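Cookies help us keep your cart full between visits. By staying on the site you agree to our use of them. Accept / Manage settings

Section 5: Mounting and zeroing the Pirnwood rail and scope base

I wrote this part of the guide myself after fitting a whole lot of these rails on my own bench, so you're getting it the way I'd tell you if you were standing next to me. Read it all the way through once before you pick up a screwdriver. It's a half-hour job if your rifle has the factory holes and nothing is seized up in them.

CAUTION: Unload the rifle, remove the magazine, lock the bolt open and check the chamber with your eyes and your finger. Do it again if you walk away and come back. Keep ammo in another room until you get to the range.

Before you start

You'll need the rail, the 5 screws from the small bag (four for the receiver and a spare - I always drop one), the Torx bit, some degreaser, a few cotton swabs and an inch-pound torque driver. Please don't use the L-key from a furniture kit. I have drilled out enough rounded screw heads to last me a lifetime.

If you ordered the Asurov rings at the same time, leave them in their box for now. They come later, and the ring screws look a lot like the rail screws (ask me how I found out!).

Fitting the rail

1. Back out the filler screws from the top of the receiver. If one is stubborn, warm it with a hair dryer for a minute and try again with steady downward pressure.

2. Clean the holes and the flat of the receiver with degreaser. Run a swab down each hole until it comes out clean, then let everything dry.

3. Set the rail in place dry, no screws, with the recoil lug toward the muzzle. Press down on one end and then the other. If it rocks, stop and look for old thread locker or a burr underneath.

4. Put one small drop of blue thread locker on each screw. Blue, please. The red stuff will hold until your grandkids want the rifle.

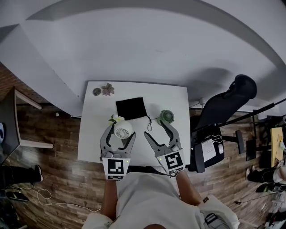

5. Start all four screws by hand, a couple of turns each, before you tighten any of them. Push the rail forward so the lug is snug, then bring the screws down in a crisscross order.

6. Set your driver to 8 inch-pounds and go around once, then go to the final number printed on the card in the screw bag. It's different for steel and aluminum receivers, so read the right column.

7. Wipe off any thread locker that squeezed out and leave the rifle alone overnight. I know, you want to shoot it. Put it in the safe and go have dinner.

NOTE: Check that the front screw doesn't stick down far enough to touch the barrel threads or the bolt lugs. Close the bolt slowly. If you feel it drag, the screw is too long, and you should file it or call us for a short one.

Mounting the scope

8. Now open the rings. Set the bottom halves on the rail, push them forward against the slots and snug the cross bolts.

9. Lay the scope in, put the tops on loosely and get behind the rifle in the position you really shoot from. Slide the scope until you see a full picture with no black ring around the edge.

10. Level the reticle, then tighten the ring tops evenly, a little on each side, keeping the gaps the same left and right. Aliyu users: your one-piece mount has its own sheet, and those torque numbers are the ones to follow.

CAUTION: Check your eye relief again with your heavy coat on. September sight-in and a cold morning stand are two very different things, and a scope that sits too far back will cut your eyebrow.

If your scope has an illuminated reticle

Put in a fresh Cellgate battery, plus side facing the cap, and turn the cap finger tight. I switch mine off between strings and take the battery out when the season's over.

At the range

11. Start close, at 25 yards. Fire three slow shots, adjust to the middle of the group and fire three more.

12. Move out to your real distance and do the same again. Let the barrel cool between groups - a thin barrel will start to wander when it heats up and you'll be chasing it all afternoon.

13. After about 54 rounds, check the ring and rail screws with the driver. If one has moved, take it out, clean it and start over from step 4 for that screw.

Spare screw packs are part number 631, and the order form is at the back of this guide.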